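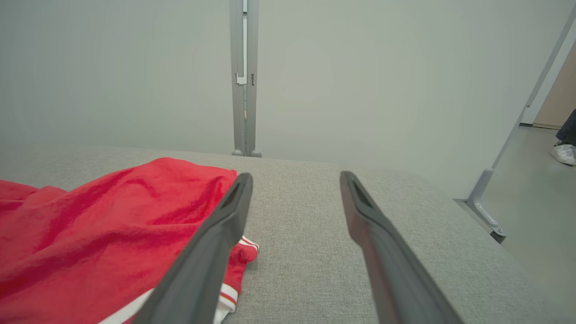

Red Shirts, Red Shorts: Renzo Russo on Folding for the Zuldale League

By Radomir Popescu
7 September 2021

Renzo Russo has folded uniforms for the youth soccer league in Zuldale for 11 years. He started when his daughter was on one of the teams and kept going after she aged out. The league now has 200 players, and every one of them gets a shirt and a pair of shorts at the start of the fall season and hands both back at the end.

I met him in the folding room at Urquijo, the laundry that washes the league's uniforms. The table there is covered in light gray fabric, and the first things on it were red: a shirt, loosely spread, and a pair of shorts in a heap. Russo likes to start with the red team.

"Red shows you everything," he said. "You get a red shirt under a decent light and you can see every crease in it. If I can get the red ones flat, I'm not going to have a problem with the navy."

I asked about the cloth on the table. He said he asked for it in his second year, after a season on a bare top.

"These shirts are slippery. On a hard table you fold one sleeve in and the whole shirt goes with it. You spend half your time pulling it back to where it was. With a cloth top it grabs a little. It's not a big thing, but I do a lot of shirts."

The uniforms come to him clean and out of the dryer, mixed together by team. His first job is to pair them. A set is one shirt and one pair of shorts in the same size, and the sizes are printed inside the collar and inside the waistband. He does the pairing before any folding. He used to fold everything first and match it up later, and he ended up unfolding most of it to find the sizes again.

"I lost a whole evening to that once. My wife came down to see where I was."

Shorts go first in each set. He finds the waistband, gets a thumb inside at each end and pulls it out to its full width, then lets it go and smooths the legs down from there.

"The waistband is the part that fights you. It's gathered, so it wants to roll up, and if it rolls, the legs go crooked and you'll never get the sides to line up. Stretch it, let it settle, then lay one leg over the other. After that you fold it in half and you're done."

The trim gives him something to aim at. On the red clothes there is white at the edges, and he uses it the way other people would use a ruler. If the white on the top layer sits over the white on the bottom layer, the fold is straight. He said the all-navy shorts take him longer for that reason alone.

Shirts are slower. Russo lays each one face down with the collar away from him and works from the hem up – he was firm about that order.

"People go to the shoulders first. I did too. But the hem is where the wrinkles end up. If you flatten the top and then pull the bottom straight, you've moved the top again. So get the hem flat, run your hands up the sides, and the shoulders mostly take care of themselves."

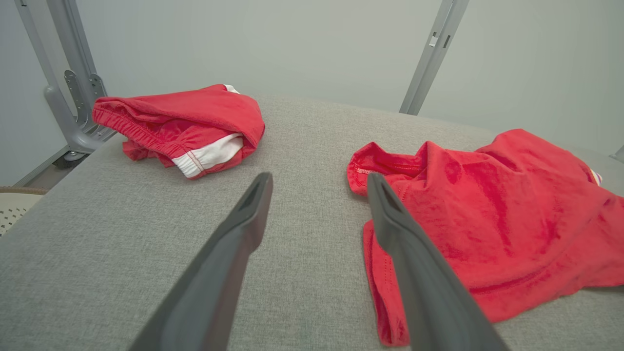 Then each side comes in toward the middle, with the sleeve laid back down along it, and the bottom comes up to the collar in two folds. He checks the collar last. The ones on these shirts have a habit of curling up at the corner after a few washes, and he presses it down with the side of his hand. He doesn't iron. The league tried it one year, under a coach who has since moved away, and a hot iron left a shine on the fabric that never washed out.

The folded shorts go inside the last fold of the shirt, so each set makes one package with the collar on top. Coaches can read the size without opening anything. Before that, he said, shirts and shorts went out in separate boxes, and every October he would get calls about a child who had two pairs of shorts and no shirt.

I asked whether the laundry could do the folding itself. He said Urquijo had offered, at a price the league thought was too high, and that the offer came with hangers, which the league had nowhere to put. What he has instead is the use of the room after the day's work is finished. The finished sets go into bins from Damau, a local supplier, one bin to a team.

He had a few complaints. The newer shirts, which the league buys from Lulia, run longer than the old ones, so a bin with both kinds in it never stacks evenly. The size print on the waistbands wears off before the print on the collars does. When it's gone he measures the shorts against a pair he trusts and writes the size inside with a laundry marker.

"I'd rather they sewed in a label. I've asked. It would cost more, so we have the marker."

He also wishes parents would turn things right side out before handing them in. The wash doesn't do it for you, he said, and neither does the dryer. A shirt that comes in with one sleeve inside out will come back to him the same way. He fixes those as he pairs them.

By the league's own figures there are now 2,000 pieces in storage, counting the old styles, practice bibs and goalkeeper shirts. Russo thinks a lot of it should be given away. Some of the oldest shirts have thin spots at the shoulder, and he has set those aside for a few seasons without anyone deciding what to do with them.

I asked him if he folds the same way at home.

"The shirts, yes. I can't do it another way now. Socks I just throw in the drawer."

He expects to be at it for at least another season. There is a parent from one of the younger teams who wants to learn, and Russo plans to start her on shorts. After the red sets he had the navy to do, then the two yellow teams, and he wanted to get back to the table.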